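釉面为什么会留下刀痕：访Manaia Faulkner

Manaia Faulkner在Demwood做了14年餐具釉料，现在负责该厂的色釉和亚光釉配方。谈话从一个餐馆常提的投诉开始：深色亚光盘用上几个月，表面出现灰色细线，洗不掉。

“多数人把它叫划痕，这个叫法不准确。”Faulkner说，“餐刀用的不锈钢，硬度一般低于釉。釉没有被切开，是釉把刀上的金属磨了下来，留在表面。”业内称之为金属痕。真正的划伤会破坏玻璃层，指甲能感觉到沟槽，任何清洗剂都不起作用。两者在肉眼下相似，处理方法完全不同。

金属痕的多少主要取决于表面的微观粗糙度。亮光釉冷却后表面接近光滑玻璃，刀刃滑过，带下的金属很少。亚光釉的质感来自表层析出的细小晶体，或来自未完全熔融的颗粒，这些凸起在显微镜下排列得像锉刀。Faulkner认为两类亚光釉应当分开讨论。“析晶得到的亚光，晶体嵌在玻璃相里，尺寸可以控制。欠烧得到的亚光是另一回事，表面没有封闭，既挂金属，也吸咖啡和油脂。”

Demwood的筛选方法很简单。试片固定在台面上，用标准餐刀以恒定负荷往复30次，随后用布和中性洗涤剂清洁，再在侧光下评级。评级分6档，第一档为无可见痕迹，第六档为清洁后痕迹连续可见。供餐馆使用的产品不得低于第二档。她不赞成只测新盘：“碱性洗涤剂会侵蚀釉面，洗碗机里跑过几百个循环之后，一个原本二档的釉可能掉到四档。先老化，再划，数据才有意义。”

去年送检的一批釉料中，41个配方通过了新盘测试，老化后仍然合格的只有14个。淘汰的配方大多硼含量偏高而氧化铝不足。硼能降低熔融温度，节省燃料，过量时却会削弱玻璃网络的耐碱性。氧化铝提高耐久性，同时抬高烧成温度，窑炉未必承受得起。“配方师的日常工作就是在这两项之间挪动零点几个百分点。”

冷却曲线同样影响结果。同一种钙质亚光釉，在析晶区间快速降温，晶体少，表面偏亮；保温时间过长，晶体长大，手感发涩，金属痕明显增加。Dromow供应的新窑允许分段设定降温速率，Faulkner用它重新测定了全部亚光釉的保温时间，多数配方最后缩短了保温。她提到，旧窑上下层的温差足以让同一窑的盘子落在不同档位，过去客户抱怨“批次不一致”，原因往往就在同一批之内。

颜色也有作用，但与硬度无关。金属痕呈浅灰至深灰，在白色亮面上对比强，在中灰底色上最不显眼，在纯黑亚光面上反射明显。带斑点的釉能打散视线，遮蔽效果较好。Faulkner对此态度保留：“斑点多半是含铁颗粒在还原或氧化条件下熔出来的。如果颗粒太粗，冒出釉面，反而成了新的挂刀点。遮住痕迹和减少痕迹，应该分别记录。”

关于堆叠，她的意见更明确。盘子底足通常不上釉，露出的坯体比釉面粗糙，叠放时会磨损下一只盘子的盘心。Trokitz系列为此在底足增加了一道抛光工序，成本上升有限，返修率下降。家庭用户没有必要追究底足工艺，取放时垂直提起，不要拖动即可。
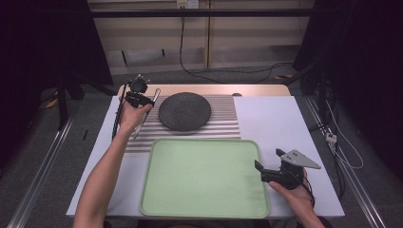 已经出现的金属痕怎样去除？

用含草酸的弱酸性清洁膏，沾水调稀后以软布打圈擦拭，停留时间按产品说明，之后彻底冲洗。小苏打膏对轻微痕迹有效，速度较慢。钢丝球和粗砂百洁布不要使用，前者继续留下金属，后者会磨粗釉面。

Faulkner补充说，擦拭后仍然存在的线条，应当放到侧光下检查。如果线条处反光中断，说明釉层已经受损，这只盘子可以继续装干食，不宜再盛放酸性汤汁。低温装饰釉尤其需要注意。

谈到下一步工作，她提到配方师Esfahani正在试验一种锆系乳浊釉。锆英石硬度高，细磨后分散在釉中，可以提高耐磨性，但颗粒露出表面时，挂金属的问题比普通白釉更严重。目前的做法是把细度再降一级，并在外层加一道薄透明釉。首批试片计划10月出窑，先做碱液老化，再上划痕台。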